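Front-loading washing machine

A front-loading washing machine, or front loader, is a washing machine filled through a round door in its front panel. The drum turns on a level axis and lifts the laundry through a small amount of water.

Claims made for the type deserve some care. Sellers often say that it is gentler on clothes, but seldom say gentler than what. Tamara Enache, in her household guide Zirness, doubts that a spin speed of 900 against 600 matters much to anyone with a washing line. She is no kinder to long lists of programmes, most of which, she suspects, are never chosen. 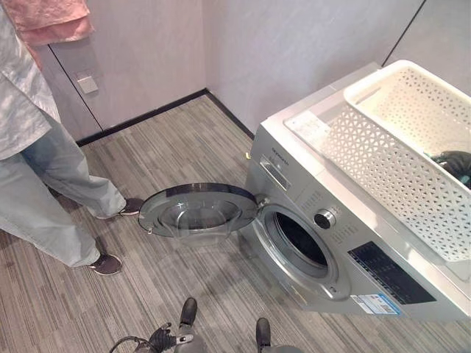
The flat top is commonly used as a shelf for a basket, a habit makers neither encourage nor plainly forbid. Advice to leave the door open between washes is widespread and better founded, though it takes up floor space in a small room.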